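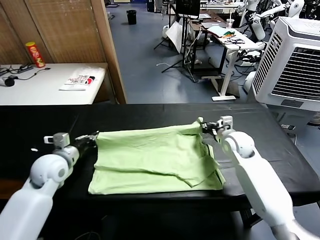 Home Shop Care guides Help desk My tickets

Ticket 2479: Green cloths won't fold square any more
Product: Ullovine large cloth, lime
Opened: Sun 12 July
Status: Solved
Reading time: 6 minutes

Customer wrote:

Hello! First of all, I love these cloths. I've got a whole stack of the lime ones and they are the cheeriest thing in the cupboard. They get used for everything, drying up, lining the bread basket, wrapped round a cake tin on the way to somebody's birthday.

My trouble is folding. When they were new I could put the two top corners together, run a hand down, and the bottom corners landed on each other like they'd been told to. Now they don't. If I match the top, the bottom is out by a good thumb's width and there's a slanting crease from one top corner down towards the middle. If I match the bottom, the top is out. The stack in the cupboard leans over and eventually slides off the shelf.

Wash is 40 degrees with everything else, Amitz liquid, normal spin, then pegged out by one corner. I fold them on the kitchen table. I've tried ironing and they look wonderful for as long as it takes me to make the first fold.

Are they ruined? I would be quite sad.

Support reply:

Thank you for such a good description, the slanting crease is a brilliant clue! They're very unlikely to be ruined. What you've got sounds like skew, where the threads running across the cloth have slipped round a bit and no longer meet the threads running down at a right angle. The cloth has turned from a rectangle into a very slightly leaning one. It still dries a plate perfectly well but it can't fold square, whatever you do with the corners.

Before we blame skew, please could you do the following with one cloth:

1. Lay it flat on a bare table, no tablecloth underneath. A smooth, hard top is best.
2. Smooth from the middle outwards with flat hands. Don't pull at the edges.
3. Line the bottom edge up with the front edge of the table.
4. Look at the two sides. Do they go straight away from you, or do they both lean the same way?
5. Bring the right side over to the left and tell us where the corners end up.

Please also have a look for the care label and tell us whether the hem next to it is puckered. We had a puckered hem in ticket 1494 and that one had nothing to do with the weave.

Customer wrote:

Done, and I enjoyed it far more than I expected to. Bottom edge along the table edge, lovely and straight. Both sides lean to the right! Not by much, but once you've seen it you can't stop seeing it. Folding right over left, the bottom corners meet and the top ones don't.

Hem by the label is flat, no puckering.

I then did the same with four more out of the stack. Three lean right, one is perfectly square. The square one is the one that lives in the car, so it has hardly ever been washed.

Support reply:

Oh, that car cloth is a gift. Same cloth, same colour, hardly washed, still square. That points very firmly at washing and drying, and of those two my money is on the pegging. A wet cloth hung by one corner has all its weight pulling along the diagonal, and every time it dries like that it sets a little further over.

The good part is that it comes back. Try this on two of the leaning ones and leave the others alone so you've got something to compare them with.

Wet the cloth right through with warm water and squeeze it out. No wringing.
Find which two opposite corners are the short diagonal. Fold the cloth corner to corner both ways if you're not sure, the shorter one is easy to spot.
Take hold of those two corners and pull, gently and steadily. Let go, move your hands a little way along the edges, and pull again in the same direction. Work across the whole cloth. It's much easier with somebody else holding the other end.
Lay it on the table against the front edge and check the sides again.
When it looks square, dry it flat, or over two lines so the weight is shared.

Don't tumble dry for this test. Iron only once it's nearly dry, and lift the iron up and down. Pushing it along will drag the cloth out again.

Customer wrote:

Update. We did it after tea, one of us at each end of the kitchen, and it turned into a bit of a tug of war, so the first cloth may have had a firmer pull than you meant. It now leans very slightly LEFT. Second one was done with more decorum and is dead straight. I put the top corners together and the bottom ones met!! I actually cheered.

Couple of questions.

The first one, can I pull it back the other way or have I hurt it?

Also there's a flap thing that happens when I fold in half. The top layer goes over fine but then it sort of bunches along the folded side, so the edge is fat and the stack is still a bit wonky. Is that skew as well or is that me?

Support reply:

Hooray! And no, you haven't hurt it. Wet it again and give it a small pull along the other diagonal. These are a fairly open weave and they're forgiving.

The fat folded edge is a different thing and very common. It happens when the cloth is dragged over by its top corners while the lower part is still sitting on the table. The top arrives first, the rest gets pulled after it, and the spare cloth gathers at the fold. Two ways round it:

Pick up both corners of the side you're moving, one in each hand, and lift the whole side clear of the table before you bring it across. Set it down starting at the fold and finishing at the edge.

Or lay it down however you like, then put a forearm along the folded side and sweep outwards with the other hand. Spare cloth travels to the open edge, where you can straighten it.

If you fold by holding the two top corners up in the air, let the cloth hang for a second before you fold it. Wrinkles that are there when you start will be there when you finish, only doubled.

For the stack, fold in half, then half again, then thirds the long way. Put the folded edge to the front of the shelf every time. The care guide suggests alternating the folds front and back for thicker cloths, but in the large lime it makes the pile springy and I prefer them all facing the same way.

Customer wrote:

First cloth rescued. Lifting the side clear is the bit I was missing, I've been dragging them for years! Did the whole stack last night and it's standing up straight in the cupboard. I keep opening the door to look at it.

One last one and then I'll leave you in peace. My neighbour here in Porkham has the Akl tea towels and hers have started leaning too. Would the same trick work? And should I change the wash at all?

Support reply:

A stack worth opening the door for, this has made our morning.

We don't make the Akl ones so I can't promise anything, but pulling a damp cloth back along its short diagonal works on most plain woven cotton. She should try one first. If there's a printed picture on it, look at the print as well as the edges, as a print put on slightly crooked can make a perfectly square towel look wrong.

Your wash is fine and so is the liquid. If you want to change anything, drop the spin a notch and take them out as soon as the machine finishes. Shake each one by two corners on the same side, then peg it by the hem with the weight spread along the line. Never one corner!

I'll mark this solved. It reopens by itself if you reply.

Notes added by the help desk

Cause: skew from corner pegging. Second problem, bunching at the fold, from dragging the top layer across.
Fix: wet, pull along the short diagonal, dry flat. Lift the side clear when folding.
Also see: 1494 (puckered hem at label, replaced) and 1695 (cloth square but one corner rounded, hem stitched short). Check both of these before advising anyone to stretch a cloth.
Care guide: the page on drying still shows a cloth hung by its corner. Reported in March, reported again today.

Customer wrote:

Reopening only to say that the neighbour's worked too. All but the one with the lighthouse on it, which was printed crooked, exactly as you said. She's keeping it anyway.

Contact the help desk | Copyright Ullovine | Back to top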